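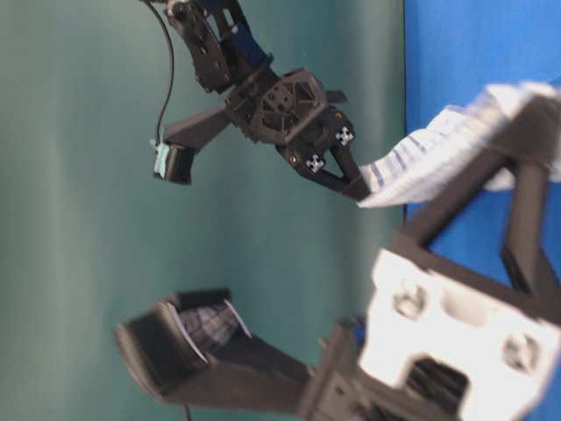 Plamix talk, speaker notes, v3
10 July 2025, Bisville meeting, second slot after coffee

Slide 1. Title
Say name, say group. Thank Mahtab Mousavi (labeling, all of it). Do not read the title out loud.

Slide 2. The problem
Two arms, one cloth. Each gripper can hold cloth fine alone. Trouble starts when both have hold and one moves a little early. Cloth goes tight, someone's fingers lose it.
Old answer: go slow. Works. Takes forever.
Ask room: who here has worked with fabric? Wait for hands.

Slide 3. What we tried
Small policy, wrist cameras plus one fixed camera. No force sensor on purpose, everyone will ask. Cheap arms, hobby servos, printed parts. Point is a lab with no money can copy it.
Square markers on the fingers = how we get finger position from the fixed view. When cloth covers a marker we drop that reading and fall back on the joint angles. Say this slowly, lost people here in June.

Slide 4. Data
1,447 demos, all teleop, 8 operators. Checked and plaid cloth mostly, the lines help you see stretch by eye when labeling. Yes this is a bias, comes back on slide 7.
Label is one thing only: the moment of slip, if there is one. Mahtab did a second pass on everything. Disagreements thrown out, not averaged.

Slide 5. Method
Skip the big diagram if under 9 minutes left!!
Main idea: predict slip a bit ahead, then only the leading arm slows down. The other arm keeps its plan. We had both slowing at first and they just waited on each other, like two people at a door.
Blurry frames stay in training. Took them out once, got worse on fast moves. Makes sense, the fast moves are where the blur is.

Slide 6. Results
Play clip 1, then clip 2. Clip 2 has no sound, dont wait for it.
Against the Tutska baseline: fewer drops on the fast setting, no real difference on slow. Say both halves of that.
16 cloths held out from training. Drops went down on most, up on the thin shiny ones. Show the shiny ones, don't hide them.

Slide 7. What doesn't work
Plain cloth, no pattern. Clearly worse. Probably it's reading the lines, havent proven it.
Finger pads wear, need swapping. Policy trained on new pads does badly on worn pads. The reverse is OK, no idea why.
One room, one backdrop, same lights. Wanyama people offered to run it at their place, say thanks if they are in the room.

Slide 8. Next
Plain cloth set, started.
Three fingers? Only if asked.
Code link on slide, leave it up during questions.

Likely questions
Why no force sensor: cost, plus wires in the way of the fingers. Would help, not arguing.
Does it fold: no. Holds and moves. Folding is the other paper.
How fast does it run: have the number on the backup slide, CHECK before talk, the old deck has teh wrong one.
Can it do towels: small ones.

Adapter is in the side pocket.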